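Pre-session safety check: sound meditation and listening room
Gallagher Room, Flerkthorpe
Completed before doors open. Mark each item OK, Fix or N/A and write something in the comments if it is anything other than OK. 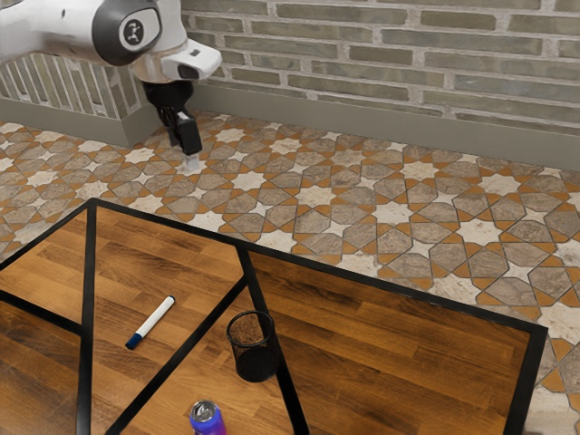

Zarmeena Jatoi
Session Leader and Room Safety Contact

Checked Tuesday, 4.30 pm, ahead of the 6 pm slow-tempo session. Last full check was in September.

1. Entry and floor

1.1 Both exits unlocked and opening outward: OK
1.2 Exit signs lit: OK
1.3 Aisle kept clear between mat rows: Fix
Comment: Rows had crept together again. Moved the back row toward the wall. Please use the tape marks when you set out, even for small groups.
1.4 Mats flat, no curled corners: Fix
Comment: 40 mats checked, two withdrawn with split seams. They are in the store cupboard with a tag on. Do not put them back out.
1.5 Bolsters and blankets stacked below shoulder height: OK
1.6 Shoe rack clear of the doorway: OK

2. Gongs, bowls and chimes

2.1 Gong stand feet locked: OK
2.2 Hanging cords free of fraying: Fix
Comment: Left cord on the large Wurano gong is worn where it passes through the hole. Replaced from the spares tin. One spare left, more ordered.
2.3 Nothing suspended over a participant's head: OK
Comment: The chime bar was over mat 17 at the last check. It now stands behind the leader's seat and should stay there.
2.4 Crystal bowls on rubber rings, no chips at the rim: OK
2.5 Mallet heads tight: OK
Comment: The big felt one was re-glued and given a pull test. Fine.

3. Speakers and electrical

3.1 Test tags in date: Fix
Comment: Four-way power board under the desk is out of date. Taken out of use. The desk is running from the wall outlet until it has been tested.
3.2 Leads taped or under matting where people walk: OK
3.3 Hevach speakers level on stands, pins in: OK
3.4 Low-frequency track played at session level, no buzz or rattle from fittings: OK
Comment: Ceiling vent rattled at first. Tightened one screw.
3.5 Limiter on before headphones are handed out: OK
3.6 Volume starts at zero and is brought up by the leader only: OK
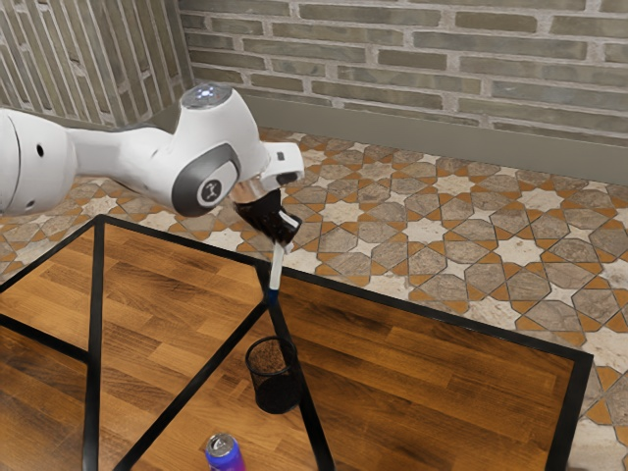 White arm holding a dark brown object, with a blue-tipped stick below.

4. Participants

4.1 Intake forms read before the session: OK
Comment: One person has ticked the seizure question. Spoke to her by phone. She is skipping the pulsed-tone section and will sit near the door. No strobe or flicker lighting to be used in any session in this room.
4.2 Pregnancy, pacemaker and recent ear surgery questions answered: Fix
Comment: Two forms left blank on the back page. Will ask at the door. The form needs "please turn over" at the bottom of page one.
4.3 Hearing aid users told when the gongs start: OK
4.4 Stop signal explained (one hand raised): to be done at the start
4.5 Reminder not to drive straight away if drowsy: to be done at the end

5. Air, heat and flame

5.1 Fresh air vent open: OK
5.2 Heater guard in place: OK
5.3 No real candles or incense: OK
Comment: Battery candles only. I know some of the regulars miss the incense but we have had two people with asthma this term.
5.4 Extinguisher in bracket, gauge in green: OK

6. Lighting

6.1 Dimmer working, does not drop to full dark: OK
6.2 Leader's torch charged: Fix
Comment: Flat. On charge at the desk.

7. First aid

7.1 Kit stocked and in date: OK
7.2 Second person on site for the whole session: OK

Still open: power board test, gong cord spares, intake form reprint.

Session may go ahead: Yes

Z. Jatoi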